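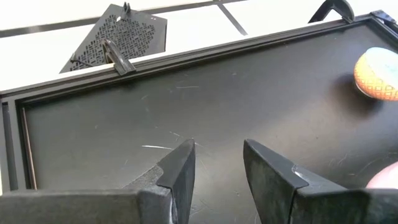 *The black top, scratches and all.*

Welcome to the dishes page of our little Clultville gallery! We've been putting these pages together since March, and I will admit I have a soft spot for bowls (and for any table that shows its age, with all those fine pale lines running every which way). Scroll slowly, and click through to the Prudden pages afterward if you'd like more tableware.

Next comes the wider view, with the colors spread out over all that black. I could look at that pink against the black all afternoon.

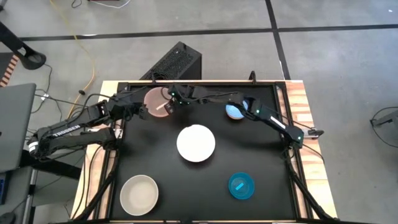
*White plate in the middle, pink bowl toward the back with a thin white utensil in it.*

And then my favorite of the lot, a big round bowl in a pale lavender-pink, so glossy that it leaves a soft glint on the tabletop. The smaller one behind it is lovely too, all gold and ochre! 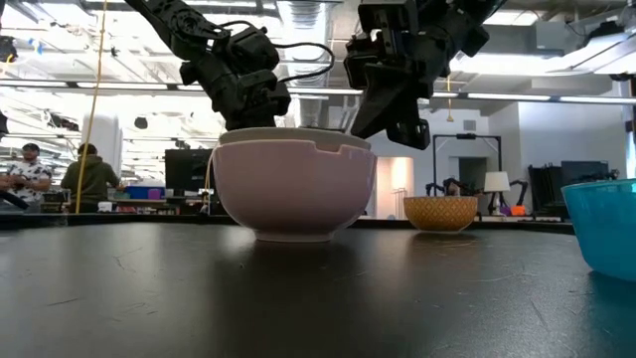 *Lavender-pink, mustard yellow and a bit of turquoise at the far right.*

Page updated June 2024.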